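Skunda Robotics Club: Frequently Asked Questions
Last updated 30 July 2020

Who can join the club?
Every student of Forneck college can join, also in the first year. You do not need to know programming before you come.

When do the new groups start?
In November. Each group has four students and keeps the same table until the end of the project.

What does it cost?
The fee is 144 for the full year, and you can pay it in 2 parts. Tools and cables belong to the club, please do not take them home.

What is the Stollis task?
It is our yearly student project. The small parts must be sorted in a box with compartments. First you practise the movements yourself with a gripper in each hand, and later your group writes the program.

May I practise with only one gripper?
Yes, in the first weeks. After this we ask you to use both, with the jaws turned to the box from the left and from the right. Please look where your cables lie before you begin to move.
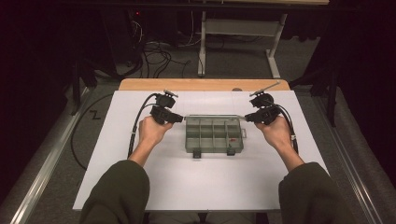

Can we bring our own box?
Yes, if it has inner walls and an open top. Ask at the Arnardóttir room before you change any of the club's boxes.

How many points can a group get?
The maximum is 900. The points for the written report are included in this number.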